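Handheld gripper rules updated for the Grestonau room

The revised practice sheet for cloth handling takes effect in November at both Zundside and Grestonau. It replaces the old two-page version, and most of it will be familiar. The changes below came out of a review of 499 recordings, of which 132 had to be set aside for reasons that better habits at the table would have prevented.

Cables first. Each handheld gripper keeps its own side of the table, and its cable goes out on that side. Check the run before you pick anything up. A cable may lie on the board, but it should not be pinned under the cloth or wrapped around a wrist. If one catches, stop the recording and start again. Do not shake it free and carry on.
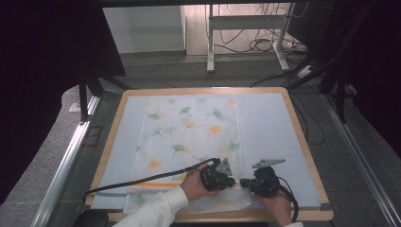

Sleeves are the second change. Plain long sleeves, one color, down to the wrist, no watches or bracelets over the cuff. Spare sleeves are in the Vundberg cabinet. Put used ones in the bin underneath.

Third, fingertips. Bring the grippers to the cloth slowly and close them on the fabric only. Tip-to-tip contact wears the fingers and throws off the opening measurement. After 3 accidental contacts in a session, run the zero check again and write it in the log.

One cloth on the board at a time, as before. Prints are fine, and so are sheer fabrics, but enter the fabric type when you start.

The full sheet is filed as 2945 in the Macapagal folder. Please read it before your next booking. Printed copies of the old version can be recycled.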